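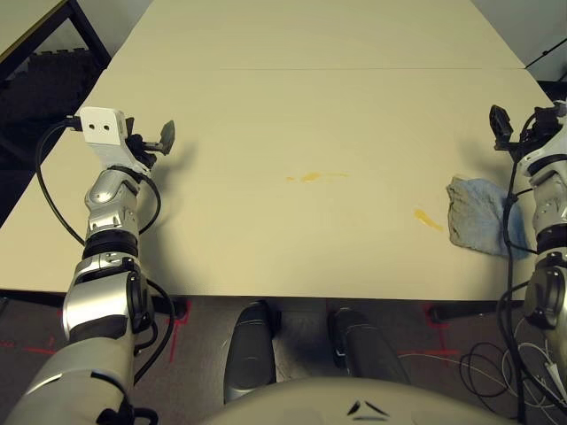

Blogue > Trabalho > Cantina e outras máquinas

Tempo de leitura: 4 minutos

Limpar mesas nunca foi o trabalho que as pessoas mais detestavam na cantina da Sterkska, e por isso estranhei que fosse o primeiro a ser entregue a uma máquina. Quem lá trabalhou sabe que o pior são os tabuleiros, o calor da copa e o cheiro do balde das sobras ao fim do turno. As mesas são o descanso. Anda-se pela sala, fala-se com quem ficou a acabar o café, endireita-se uma cadeira. Agora temos um robô de dois braços diante de um tampo creme, com duas manchas de um amarelo de mostarda e um pano azul-claro amarrotado ao alcance da garra direita, e à volta disto há mais reuniões do que alguma vez houve por causa da limpeza de mesas.

Trabalhei sete anos na cantina antes de passar para o escritório, portanto não finjo ser neutra. Também não tenho nada contra máquinas. A de lavar loiça poupou-me as mãos e ninguém me ouviu ter saudades do lava-loiça. Mas a máquina de lavar chegou numa carrinha, foi ligada à água e à tarde já trabalhava. Com esta é diferente: anda-se a ensiná-la, e quem ensina são as pessoas que até aqui faziam o serviço.

A proposta veio da Trerent, que trata da parte técnica, e o nome oficial é projeto Bendameck. O folheto interno fala em "libertar as equipas para tarefas de maior valor". Li-o duas vezes à procura das tarefas e não estavam lá. Perguntei ao Dennis Massawe, que chefia o turno do almoço, quais seriam. Respondeu que, por enquanto, a tarefa de maior valor era dobrar panos para o robô.

A Yen-ting Liu foi uma das três pessoas escolhidas para acompanhar as sessões. Gosta daquilo, e digo-o porque me dava mais jeito que não gostasse. Diz que nunca tinha pensado na quantidade de decisões que toma ao limpar uma nódoa: de que lado se pega no pano, quanta força se faz, se se esfrega ou se se arrasta, quando é que se vira para a parte limpa. A mostarda, por exemplo, espalha-se se for atacada do meio para fora. Ela sabia isso com as mãos e teve de o pôr em palavras para um engenheiro, que escreveu tudo num caderno.

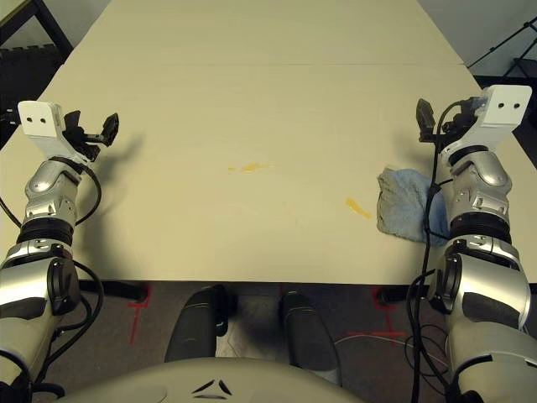 E é aqui que a minha desconfiança começa a sério. Esse saber tinha dono. Era da Yen-ting, do Man-lok Tse, que lhe ensinou metade, e de quem ensinou o Man-lok antes disso. Passou para o caderno do engenheiro, do caderno há de passar para o sistema, e um dia a Trerent vende-o a outra cantina. Perguntei se havia algum suplemento para quem está a dar formação à máquina. Há um certificado de participação.

O Chia-hao Tsao, do lado da Trerent, aceitou falar comigo e foi simpático, mais paciente do que eu teria sido. Explicou que o robô não vai substituir pessoas, vai trabalhar ao lado delas. Perguntei-lhe quantas pessoas são precisas ao lado de um robô que limpa bem. Disse que isso era uma decisão da Sterkska. Na Sterkska disseram-me que dependia dos resultados da Trerent. Fiquei com a sensação de ter ido a dois balcões buscar o mesmo papel.

Os números que circulam também merecem cuidado. Numa apresentação apareceu que a cantina serve 323 refeições por dia e que a limpeza das mesas ocupa 40 minutos depois do último turno. O primeiro parece-me certo. O segundo inclui o tempo em que o pessoal fala com os clientes, apanha o casaco que alguém esqueceu e repara que a senhora da contabilidade não comeu nada outra vez. Num diapositivo isso tudo fica como minutos a cortar.

A Shih-chieh Lo, a colega mais nova da copa, acha que exagero. Quer aprender a mexer no robô e depois pedir para sair da cozinha, e tem boas razões para querer sair. Se conseguir, fico contente por ela. Só lhe pedi que guardasse por escrito as horas que passa nas sessões, porque no horário dela continuam a aparecer como "limpeza geral".

Em setembro há uma reunião com todos os turnos. Vou levar a pergunta dos postos de trabalho e a do suplemento, por esta ordem, e pedir as respostas em papel. O Dennis ficou de levar os horários. Quem da Kong, a empresa que nos fornece o pessoal temporário, quiser aparecer também devia vir, que os contratos deles acabam antes dos nossos e não vi ninguém falar disso no folheto.

Contacto | © Todos os direitos reservados | Voltar ao topo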